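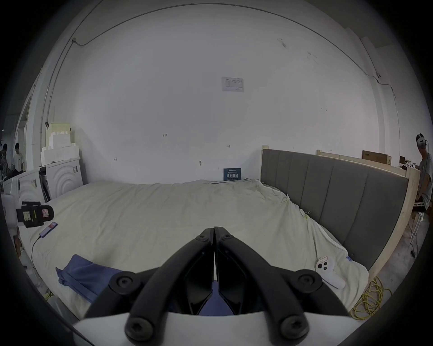
To: robotics club list
From: Gonzalo Sepúlveda
Subject: Re: Notes from the Zanetti open day?

> Did anyone get to the Zanetti open day? I had to miss it and
> would like to know if it's worth sending the students to the
> next one in December. Mostly I want to know if visitors get to
> try the hand-held grippers or just watch. Also, is it all
> tabletop stuff again?
>
> Vidal

I went, along with 7 others from the Nunberg group. Short answer: yes, send them, but book early. The morning tour was full by 8 and the afternoon one wasn't much better.

They do let you hold the grippers. It's the two-finger kind, on a white mount, and you get a few minutes with it after the safety talk. It's heavier than I thought it would be, and my wrist was tired by the end. Long sleeves get in the way, so tell the students to wear something short.

It isn't all tabletop. The part I liked best was the bedroom setup, with a real bed and a wrinkled duvet on it. The task they talked us through was clearing the bed: pick up the cloth, move the phone, then straighten the cover. The phone had its charging cable lying on the duvet too, and cables are what they say give them the most trouble. The cloth is easier than it looks if you pinch it near a fold and lift slowly.

They said they have 3,000 recordings of bed tasks so far and want to add 800 more before they change rooms. I asked how much of that gets thrown out and didn't get a clear answer.

There are VR headsets and controllers in the same area. I didn't try one, so I can't tell you how the two methods compare. Somebody from Plamwood had a long talk with the staff about that and may want to post here.

Parking is behind the building, and the entrance is on the side street. The front door stays locked. Lunch is not provided.

I have the handout and can scan it if you want it. It's mostly the schedule and a page on how they label the recordings.

Gonzalo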